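About us
5 min read

G'day, and thanks for clicking on the page most people skip. I'm Kamran Karimi and I run the training side of Evesano, which means I'm the one who gets the phone calls when a new tool doesn't behave, and also the one who buys the biscuits.

We started as a cleaning and restocking contractor in Nunby, looking after washrooms for whoever would have us. Hosseinzadeh was our first proper client (still is!) and they had a long building with amenities on every floor and a logbook held together with tape. There were 4 of us then. Touran Parsa did the rosters, Manouchehr Ansari and I did the nights, and Hooman Amini did everything that involved a ladder. These days we've got 70 people on the books and a decent coffee machine, and part of our work is something none of us had on a business card back then - we teach cleaning jobs to robots.

The short version goes like this. A robot doesn't know what a toilet roll is, or that the holder wants a bit of a wiggle. Our crew do. So they do the job with a gripper in each hand in place of their own fingers, and everything the grippers see and do gets recorded so a machine can learn from it later. Seats and lids up, roll on the holder, roll off the holder, along to the next one. We've got a practice area with toilets lined up side by side against a wall so people can get plenty of goes in without trekking through a client's building.

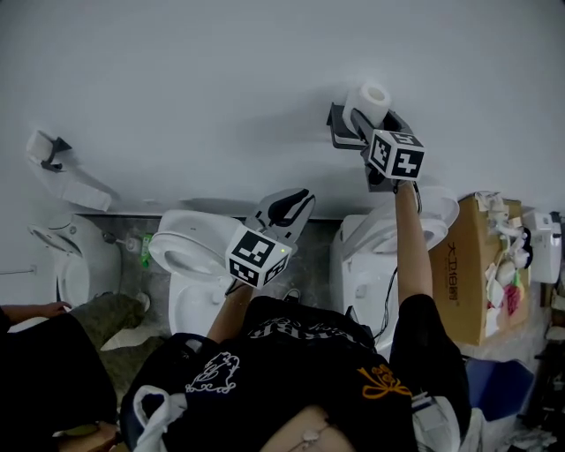 I'll be straight about how this landed when we first brought it up, because new starters always ask. It landed badly. Keyvan Zamani had been with us 6 years and he stood up in the tea room and asked if we were paying him to train his own replacement. Fair question. I didn't have a good answer that day, and I waffled, and Touran told me so in the car park.

So we went away and wrote down what we'd promise. Anyone who records gets a bump in their hourly rate for it. Recording is optional and saying no doesn't touch your roster. If a machine ever takes a task off a site, the hours on that site get talked through with the people who work them before we sign anything. It's one page, it's on the wall near the lockers, and Keyvan made us rewrite the third bit twice. He now looks after the recording roster, and he's a lot fussier about it than I ever was.

What's changed day to day? For a start, the work gets looked at. I spent years changing rolls and never once had anybody ask me how I did it. Now we'll have a proper argument over which way you turn your wrist so the core sits flat, or whether you steady the roll with the left or leave the left out of it altogether. Manouchehr has opinions on this and I'd allow a good half hour if you bring it up.

Bodies have had a say too. Low holders are murder on the back, and you notice it more with the grippers because they're longer than your hand and you end up leaning in at funny angles. We do short sessions, 6 to a shift at most, with ordinary work or a sit-down in between. A couple of people tried it and went back to regular rounds because their wrists didn't like it, and that was the end of it, no fuss.

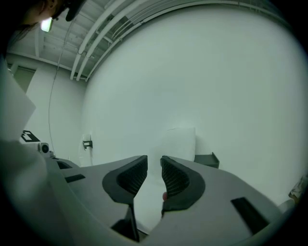 Hooman keeps the gear going. He'll check the finger pads and the little cameras before anybody starts, and he runs a notebook of what's been playing up (mostly cables, it's nearly always a cable). The recordings go off to Starnar, who do the software end and send us back notes about what they'd like more of. Early on the notes were a bit hard to follow. We asked them to come and do a shift, they did, and the notes got much better after that.

There's plenty we haven't sorted. Paper that tears halfway along is still a pain to pick up with grippers. Our older hands tend to be the best recorders and the least keen on the paperwork, so we're trying a version where you just say your notes out loud at the end. And we're still working out what a fair career path looks like for somebody who joined to clean and finds they like the teaching part more. Touran's drafting something on that now and would love to hear from staff, past ones included.

If you'd like to work with us, you don't need a technical background. Most of our recorders came off regular rounds and picked up the grippers over a few shifts. Being patient helps. Being a bit particular about how a roll sits helps even more.

Drop in to the Nunby office if you're passing, or ring and ask for me or Touran. Site managers who want a chat about their washrooms are welcome as well - we still do the ordinary cleaning, and we're still pretty proud of it.

Kamran
Page updated Jul 25, 2025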